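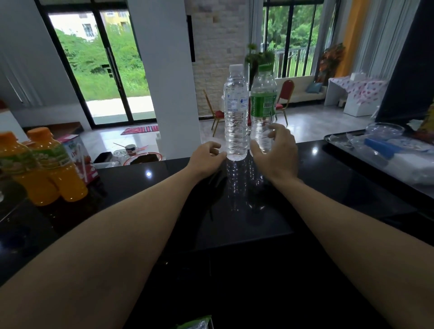
Figure 4. Egocentric view from the kitchen recordings. Both hands are close to a bottle each, and the two bottles are mirrored in the black countertop.

4.2 Hand-object association on reflective surfaces

The contact module of Cledeo receives the hand boxes and the object masks from the perception stage and must decide which object belongs to which hand. In our first version this decision was made only from the overlap in the image. The method worked well on matte tables, but it gave many wrong results in homes with polished counters. In this section we describe the problem and the changes that we made.

Figure 4 shows a typical difficult case. The bottle on the left is clear, has a white cap and carries only a small transparent label. The bottle on the right has a green cap and a green label that goes around the body. Both contain clear water, so the segmentation network must find their borders mostly from caps, labels and the bright lines in the plastic. The reflection under each bottle has almost the same appearance as the bottle itself. Our old segmentation often joined the two into one long mask, and the center of this mask was then placed too low, near the base or even below it.

The error in the mask has a direct effect on the association. The right hand is cupped around the lower half of its bottle, and the overlap between hand and object is large. The left hand is different: its curled fingers are beside the base of the clear bottle, and from one frame we can not say if there is contact or only a small distance. When the mask included the reflection, the overlap score for the left hand became high and the module reported a grasp with full confidence. For a planner that learns from these labels, a false grasp is worse than a missing one, because it moves the start of the manipulation segment to a wrong time.

We made three changes. First, we estimate the plane of the support surface from the depth map and reject every mask region whose mirrored position falls on another region of the same class. The test is done per region and not per pixel, as the depth on black glossy material has many holes. Second, the overlap score was replaced by a distance between the fingertips and the visible object border, measured in the camera coordinates. Third, the output has now three states: contact, no contact and undecided. An undecided frame is passed to a temporal filter with a window of 12 frames, and it takes the state of its neighbors only if they agree on both sides.

The remaining objects on the counter also matter. At the far left of Figure 4 there are two orange juice bottles and a drink carton, and at the right end a black tray with loose clear plastic wrapping. The juice bottles are easy to segment and are far from the hands, so they are rarely a candidate. The wrapping is more difficult. It has no stable shape, and the network divides it into several small masks which change from frame to frame. We keep these masks in a separate class, "deformable clear", and this class can be associated with a hand only after the temporal filter.

For the evaluation we used the Mollah split, which contains 1792 labeled frames from 65 recordings. Of these frames, 116 show at least one transparent container on a reflective surface, and we report this subset separately. The annotators used the same three states as the module. On the subset, the new version produced fewer false contacts than the old one, while the number of missed contacts increased slightly - mostly for hands seen from behind, where the fingertips are hidden by the palm. On matte surfaces we found no clear difference between the two versions.

One limitation should be mentioned. The plane test assumes a single flat support, and it fails when a bottle stands close to the border of the counter and its reflection is only partly visible. In this case the system returns to the old mask, and a warning is written in the log. The parameters of the filter were selected on the Flatumano recordings and were not changed for the Mollah split.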